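Clendwood Drawer Divider Set, Grey

Our divider set is for deep drawers in kitchens, workrooms and small shops. One set contains 7 panels of painted steel, which you can arrange as you like. The panels are 91 mm high and fit most drawers from our Skavunville series, also the older ones with wooden sides.

For mounting you do not need to drill. Each panel has a soft clip on both ends, and you press it down until you hear a click. If the drawer is very wide, please order the long panels from Trokau separately.
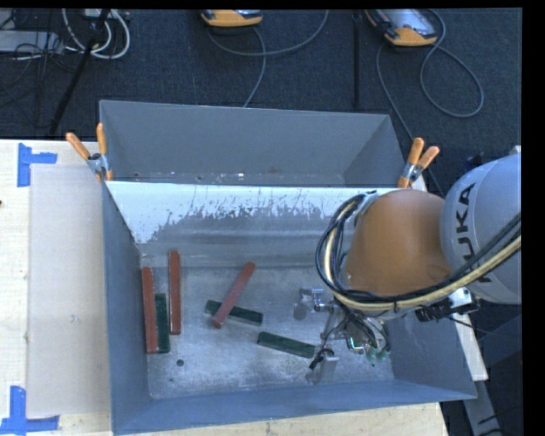
Cleaning is simple. Use warm water and a little washing-up liquid, and dry the panels well before you put them back. Please do not wash them in the dishwasher, the paint can become dull.

Weight of the full set: 2.4 kg
Item number: 239-17
Delivery time: around 7 working days

Spare clips are sold in small bags. For questions about sizes, please write to Eilidh Chisholm in our customer service and tell her the inside width of your drawer. New stock of the white version comes in November.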